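I'd been meaning to do this interview since May, when I borrowed a stack of plates for my aunt's birthday and took them back with lasagne still welded to two of them. The woman who runs the crockery cupboard in Plukthorpe looked at them, looked at me and said, "Shall we have a cup of tea?" She wasn't cross at all! She did tell me what I'd done wrong, though, and it was interesting enough that I asked if I could come back and write some of it down. She said yes, as long as I left her name out and dried while she washed.

So that's how I ended up on the 254 with a notebook and my own tea towel.

The cupboard is really a back kitchen with shelves on three walls. People from the village and over in Darkby borrow what they need for a party or a funeral tea, and they bring it back afterwards. There's no charge if it comes back clean. If it doesn't, you put a pound in the jar (I put in two). None of it matches, and she likes it that way.

"I had a set once," she told me, running the hot tap over her fingers to test it. "A wedding set, all the same, gold edge. I was frightened of it. You couldn't put it in the machine, you couldn't put it in the microwave, and when one broke I sulked for a week. I gave the lot to my sister and bought plates with fruit on from the market. Best thing I ever did."

The fruit plates are her favourites. They're white with a shiny glaze and a little cluster of fruit on the rim, and she turns them as she dries them so the fruit comes round. She can't tell you who made them. I asked if the colours fade and she said they do if you scrub them with anything rough, so she doesn't.

## What dries on, and what to do about it

I wanted to get straight to the lasagne. She wanted to talk about sauce.

"Gravy, curry, anything brown with bits in," she said. "It sits in the middle of the plate where it's flat, and by the time everyone's had their pudding it's set like paint. Then somebody stacks another plate on top, and now you've got it on the bottom of that one as well. I'd rather they left them spread out all over the side."

I'd been stacking plates for as long as I've had plates, so this was news to me.

Her method isn't complicated. She scrapes first, with the edge of a bit of stiff card. Then she puts warm water in the plate itself, just enough to cover the mark, and leaves it on the worktop for 20 minutes. A drop of washing-up liquid goes in, but only a drop. After that, a soft cloth and your fingertip, going round in small circles.

"People fill the whole bowl and drown everything," she said. "Then you can't see what you're doing and you've got cutlery floating about. One plate, one puddle. You can do your bowls while you wait."

What about scouring pads? She pulled a face. There was one under the sink, a green thing gone bald at the corners, and it's for roasting tins. She did once buy a fancy paste called Mandimik that a friend swore by, and it worked well enough on tea stains, but it smelt of pear drops and she went back to bicarb. I asked about egg and she said cold water, always cold, hot water cooks it. I have been cooking egg onto forks for my entire adult life.

## The bowls

The bowls have their own shelf, nearest the door, and they go out more than anything else. Soup, crisps, trifle, dog (that last one came out in passing and I didn't pursue it). Some are plain white and some have pink flowers painted on the outside, and she has opinions about those too.

"They look lovely on the table, but when they're full of soup nobody's looking at the outside, are they? I wash the outsides just as carefully. You'd be amazed how many people only do the inside."

She does bowls after plates, which is the opposite of how I was taught. Her thinking is that plates take up all the room on the rack, so you get them dried and away, and then the bowls can have it to themselves. She leans them a bit so they don't hold a ring of water underneath. I tried leaning mine when I got home and one slid into the sink, so there's a knack I haven't got yet.

We were there most of the afternoon. I dried, she washed, and every so often she'd hold a plate up to the window and tip it back and forth to catch the light. "Shiny all over or it goes back in," she said. One of mine went back in.

I asked if she ever got bored of it. She thought about that for a good long while, with her hands in the water.

"I get bored of the phone ringing. I don't get bored of this. You've got a mucky plate and then you haven't. There's not much else in my week that's as simple as that."

Before I left she made me check over the next lot waiting by the window. I spotted the mark in the middle of the fruit plate straight away. She had to point out the little brown speck on the one behind it.

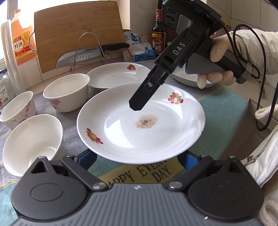 ## If you'd like to borrow some

The cupboard is open mornings until noon, and you can get there on the 254 from Darkby. The door code for the yard gate is on the noticeboard, and the key to the back kitchen hangs at Sung, the takeaway next door, so ask at the counter. Bring a box with newspaper in it. She'd like things back within the week, scraped, unstacked if you can manage it, and with the outsides of the bowls done.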